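작업 노트, 7월
마지막 수정: 7월, 오후 4시 20분

손 구매 건 정리. Shalini Garg 씨가 다음 예산 회의 전에 한 장으로 달라고 해서, 먼저 여기에 길게 쓰고 나중에 줄이려고 합니다. 한국어 표현이 이상한 곳은 고쳐 주세요.

지금 후보는 두 개입니다. Anen의 다섯 손가락 손, 그리고 Trudemix의 평행 그리퍼입니다. Trudemix는 이미 우리가 쓰는 팔에 어댑터 없이 붙습니다. Anen은 어댑터가 필요하고, 견적서에 어댑터가 별도 항목으로 2,085달러 들어 있습니다. 처음에 저는 이것을 손 가격에 포함된 것으로 읽었습니다. 제 실수입니다. 지난번 표를 가지고 있는 분은 그 표를 버려 주세요.

납기도 다릅니다. Anen은 13주, Trudemix는 재고가 있다고 합니다. Prajapati 과제의 중간 점검이 그 사이에 있어서, Anen을 고르면 중간 점검은 시뮬레이션 결과만 가지고 해야 합니다. 이것이 괜찮은지 과제 담당자에게 아직 물어보지 않았습니다. (할 일)

오전에는 주방 작업 환경을 시뮬레이터에서 다시 열고, 손 모델을 넣은 상태로 물건 배치를 보았습니다. 구매 전에 확인하고 싶은 것은 손의 성능보다 공간 문제입니다. 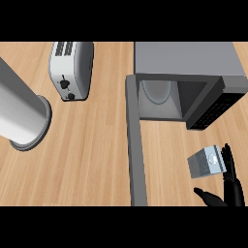 예산표에서 제일 애매한 줄은 "주변 기기"입니다. 작년 양식을 그대로 복사해서 전자레인지, 토스터, 용기류가 한 줄에 같이 들어 있는데, 실물 환경을 만들려면 나누어 써야 합니다. 전자레인지는 문이 열린 상태의 자리를 계산해야 합니다. 화면에서도 열린 문이 상판을 길게 가로질러 왼쪽의 토스터 쪽과 오른쪽의 손이 있는 쪽을 나누고 있습니다. 작은 상자는 오른쪽, 조작 패널 아래에 있고 손가락이 거의 닿는 거리입니다. 패널이 상자 가까이까지 나와 있으니 손등 쪽 여유를 꼭 재야 합니다. Anen 손은 도면에서 손등이 두껍습니다. Trudemix는 이 점은 편하지만, 문 손잡이를 당기는 동작은 접촉면이 좁아서 걱정됩니다.

그래서 작업대를 새로 사는 것도 항목에 넣었습니다. 지금 실험실 작업대는 전자레인지 문을 다 열면 팔 베이스와 간섭이 생깁니다. 깊이를 200 mm 더 늘린 것으로 견적을 요청했습니다. 상판은 나무로 부탁했습니다. 시뮬레이션 쪽도 밝은 나무 상판이라서, 카메라로 비교할 때 배경 차이를 줄이고 싶습니다. 금속 상판이 더 싸지만 반사 때문에 예전에 고생했습니다.

토스터는 제일 싼 것으로 삽니다. 단, 레버가 앞면에 있는 모델이어야 합니다. 옆면에 레버가 있으면 모델을 다시 만들어야 하고, 그 시간이 토스터 값보다 비쌉니다. 전기는 연결하지 않을 예정이니 중고도 가능합니다. 구매팀이 중고를 허락하는지는 모르겠습니다.

수량 문제. 팔은 2대인데 손을 두 개 다 살 것인지 정하지 않았습니다. 제 의견은 한 개 먼저입니다. 문을 여는 일과 상자를 집는 일은 한 손으로 순서대로 할 수 있습니다. 양손 작업은 Flokeck 과제가 시작된 다음에 필요하고, 그때는 그 과제 예산으로 살 수 있습니다. Shalini 씨는 두 개를 같이 사면 할인이 있을 것이라고 했는데, 견적서에는 할인 이야기가 없습니다. Anen 영업 담당자에게 메일을 보냈고 답을 기다립니다.

유지비도 잊지 말 것. 손가락 끝 고무는 소모품입니다. Trudemix는 패드만 따로 팝니다. Anen은 손가락 단위로 교체한다고 설명서에 쓰여 있는데, 한 손가락 가격이 어디에도 없습니다. 이 가격을 모르면 일 년 비용을 쓸 수 없어서 표의 그 칸은 비워 두었습니다. 추측한 숫자는 넣지 않았습니다.

남은 일:
- Anen에 할인과 손가락 단가 문의 (메일 보냄, 답 없음)
- Prajapati 담당자에게 중간 점검을 시뮬레이션으로 해도 되는지 확인
- 손등 두께를 도면에서 재고, 패널 아래 공간과 비교
- 작업대 견적이 오면 문 열림 각도를 다시 계산
- 구매팀에 중고 토스터 문의

어댑터 금액을 고친 표는 공유 폴더에 올렸습니다. 통화는 모두 달러이고, 운송비는 아직 빠져 있습니다.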